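Laundry corner, before we paint — photo page

Quick page for the family and anyone else who keeps asking how the flat in Hovcombe is coming along. One picture up so far, the rest of the notes are below it and the other pictures go in when I've sorted them. Sorry for the typos, doing this on my lunch break.

Short version: moved in June, 3,000 budget for the whole place, most of it already spoken for. The washer came with us from Cáceres street. Two flights of stairs. Domingo and Wenceslao carried it, Domingo says never again and I beleive him.

What we're still arguing over

Wall color. Graciela wants a warm white, I want green, Trinidad wants us to stop talking about it. Testers are in the hall closet if anybody has an opinion. Hortensia already has one — yellow — and has been outvoted.

Carpet. Would like it gone on the laundry side and something wipeable put down. Quote from the Zikard people was 200 just for the small area, so it waits till fall.

Shelf. Would be good to have one for soap, pegs, the stain stuff. Measured twice, wrote it down, lost the paper. Measuring again this weekend.

The pictures

1. The washer and the chair
Silver-gray washer, light gray wall behind. Sticker still on the top, can't bring myself to peel it. The pale wood chair with the round seat is doing duty as a laundry table, white basket on it, something black and something teal in there. Love that chair for this, right height, no bending.

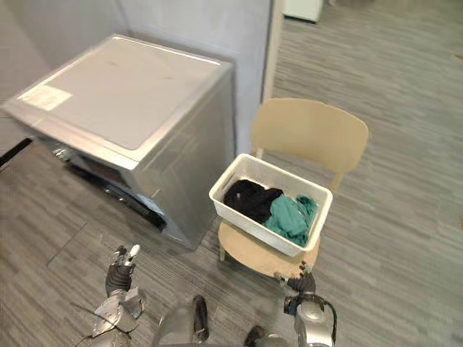 2. Hall closet
Picture to come. Ironing board, testers, the vacuum, two boxes marked MISC that no one will own up to. Door sticks in damp weather.

3. Drying rack
Also to come. It's the Gestska folding one from Hortensia, goes up by the bedroom window and takes a full load if you're strict about socks. One hinge squeeks. Oil is on the list.

More when the paint is picked. If you have a spare shelf bracket, or two, text Graciela.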